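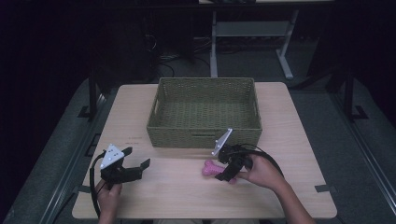

Olive-green woven basket, empty, with the pink bone toy on the table in front of it.

Storage and baskets > Cleaning and care

Woven basket for dog toys: how to clean it, and will it hold its shape?
Asked 25th December | Viewed 1327 times | 3 answers

I have a rectangular woven basket in a dull olive green which I want to use for the dog's toys. It has straight sides, a rim that flares slightly and a small horizontal slot in the front for a handle. The floor has the same weave as the sides. There was no label on it when I bought it, so I can't say with certainty what it is made of. The strands feel like plastic, and I have seen paper cord coated to feel much the same.

The toys are a mixture. The pink bone is one of the smaller ones. There are also two rope toys, a ball and a Solel rubber ring which is heavier than everything else put together. They all come back in from the garden with grit and dribble on them, and the previous basket (seagrass, from Hagedorn) went black at the bottom and had to be thrown out after one winter.

What I would like to know:

1. How do I find out whether the strands are plastic or paper without damaging the basket?
2. If plastic, can it go in the dishwasher or the shower, or is wiping enough?
3. Does the handle slot weaken the front? I would be pulling the basket off a low shelf by that slot several times a day.
4. Should I line it? The grit will go into the weave of the floor otherwise.

The shelf is 29 cm deep and the basket fits with a little to spare. I don't want a lid. The dog is a spaniel and takes things out for himself.

Answer 1 (marked as helpful by 8 people)

Taking your points in order.

Material. Turn the basket over and find a strand end on the underside, where the weave is finished off. Put one drop of water on it and leave it for ten minutes. Coated paper cord will darken at the cut end and feel slightly furry if you rub it with a fingernail. Plastic will not change at all. Don't use the flame test that gets suggested on other threads. It does work, but it leaves a mark and the fumes are unpleasant.

Another indication is the cut end itself. Paper cord is twisted and looks like a tight spiral. Plastic strand is either solid or a flat hollow tube.

Cleaning, if plastic. Not the dishwasher. The strand will probably survive but many of these baskets have a wire in the rim, and once water gets in at the join the wire rusts and stains the weave from the inside. I lost a Vokance basket this way. Hand-hot water, a small amount of washing-up liquid and a nail brush, working along the strands and then across them. Rinse from the outside inwards so that the grit is pushed out through the floor. Stand it on its side to drain, not flat, and turn it once.

Cleaning, if paper. Vacuum with the brush attachment, then a cloth wrung out until it no longer drips. Dry it the same day, away from the radiator. A paper basket is the wrong choice for toys that come in wet, and I would use it for something else.

Handle slot. It depends on how the slot is finished. If the strands above the slot are continuous from one side to the other, the load is carried into the rim and there is little to worry about. If they have been cut and folded back, they will work loose with daily pulling. Run a finger along the inside upper edge. Loose tails there mean cut strands. In that case bind the edge with waxed thread, eleven or twelve turns, before you start using it.

The direction of pull also matters. Lifting by one slot with a heavy load twists the front panel. Sliding it along a shelf is far easier on it. Put the heavy ring at the front, near the handle, so that the basket doesn't dig in at the front edge as it slides.

Lining. Yes. See below if somebody else has a better idea, but I use a piece of rubber shelf matting cut 11 mm short on each side. Cut it to the inside floor, not to the rim - if the rim flares, a liner measured at the top will curl up at the edges. Lift it out once a week and shake it.

Answer 2

just hose it. mine has been outside since January and its fine. irkholm one, similar, bit darker. no liner

Comment from the person asking: Is yours plastic?

Reply: think so

Answer 3

I agree with most of the first answer but not with the matting. Solid rubber holds the damp against the floor of the basket, and with rope toys on top it will smell within a fortnight. Plastic canvas, the stiff mesh sold for tapestry, lets air through and can be cut with kitchen scissors. The grit drops through the holes and collects underneath, so you still have to lift it out and knock the basket upside down over the bin.

Whatever the liner, the toys should be rinsed before they go back. Hard ones take a minute under the tap. Rope toys need to be dried completely, and a basket is a poor place to do that even with an open weave, so I peg mine on the airer overnight.

On the handle, check it again after a month or so.

Comment from the person asking: Did the water drop test. No change at the cut end and the strand is a flat tube, so plastic. Strands run straight across above the slot. I will get the canvas and leave the thread for now. The rim does seem to have a wire in it.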